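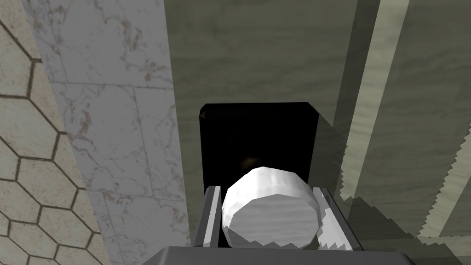

Unit 6. Budgeting a gripper cell before anything is bought

Read with the Sovencombe worksheet. Bring a calculator to the session.

6.1 Order of spending
Simulation comes first in the plan. A two-finger gripper model and a rough set of part shapes are enough to test reach and finger opening. Money spent here is small next to the cost of returning an arm that is too short.

6.2 Lines in the budget
Arm and controller
Gripper, plus one spare pair of fingers
Mounting, guarding, cabling
Software licenses, per seat and per year
Staff hours for setup
Contingency

Students often leave out staff hours. Enter them even when the staff are already on payroll.

6.3 Worked case: Bomby cell
Bomby plans a cell for 1,000 parts per shift. The shift gives 28,800 seconds, so the limit is 28.8 seconds per part with no stops. Plan on 28 seconds and check what margin is left – it is thin.

Spare fingers are quoted by Figueiredo at $303 a pair. Pistuner quotes $120 a pair, with a longer lead time. Compare the price gap with the cost of one lost shift, then choose.

6.4 Quotes
Ask for payload at full reach, with the gripper mounted. Ask whether the simulation model of the gripper is included or billed separately. Record the expiry of each quote – most of the February ones will need to be renewed.

Exercise: redo 6.3 for two shifts and one shared spare pair.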